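## Chapter 7: Hard Surfaces: Stone, Chippings and Printed Patterns

Most people can name the colour of their kitchen worktop. Fewer can say what it is made of, and many would guess wrongly. A surface that looks like marble may be cut stone, a cast material or a printed sheet, and each of these is bought, fixed and cleaned in a different way.

This chapter deals with two families of hard surface that often turn up together: veined stone and terrazzo. In Chapter 6 we looked at timber and the way grain sets the direction of a board. Stone has no grain in that sense, but veining can do a similar job. A long vein leads the eye along a top, and a joint that breaks it will show from across the room.

Terrazzo began as a floor. Chippings of stone are set in a binder, left to harden, then ground flat and polished. The pattern comes from the size of the chippings, their colours, and how closely they are packed. Because the look is so easily recognised, it is also printed on paper, film and board. A printed version has no depth. If it is scratched through, the flake does not continue underneath.

By the end of the chapter you should be able to:

- tell veining from flake patterns and describe both in plain terms
- work out the area of a worktop and the walls around it
- explain why scale matters when a pattern is used in a small space
- choose a suitable cleaning method for each material

### 7.1 Pattern and scale

A flake pattern has a background and a scatter. When you describe one, give the background first, then the colours of the flakes, then their size. "Off-white with black, yellow and pink flakes" is enough for most purposes. For veined stone, give the base colour, the colour of the veins and whether they run straight or swirl.

Flakes look larger the nearer they are to you. In a narrow bay with a wall on each side, the side walls will seem busier than the back wall, even where the same print is used throughout. A quieter top helps to balance this.

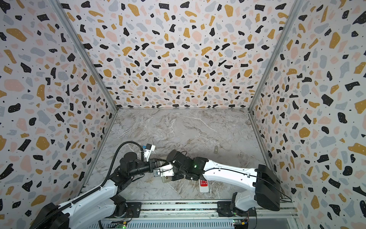

*Figure 7.1 Terrazzo-style print on three walls, with a grey marble top veined in white and darker grey.*

Compare the two surfaces in Figure 7.1. The print has hard-edged flakes on a pale ground, while the veining is wispy and has no clear outline.

### 7.2 Measuring up

Measure in millimetres and write the longer side first. A splashback 1000 mm long and 488 mm high has an area of 0.488 square metres. Take each length twice, at the front and at the back, and note any difference before ordering.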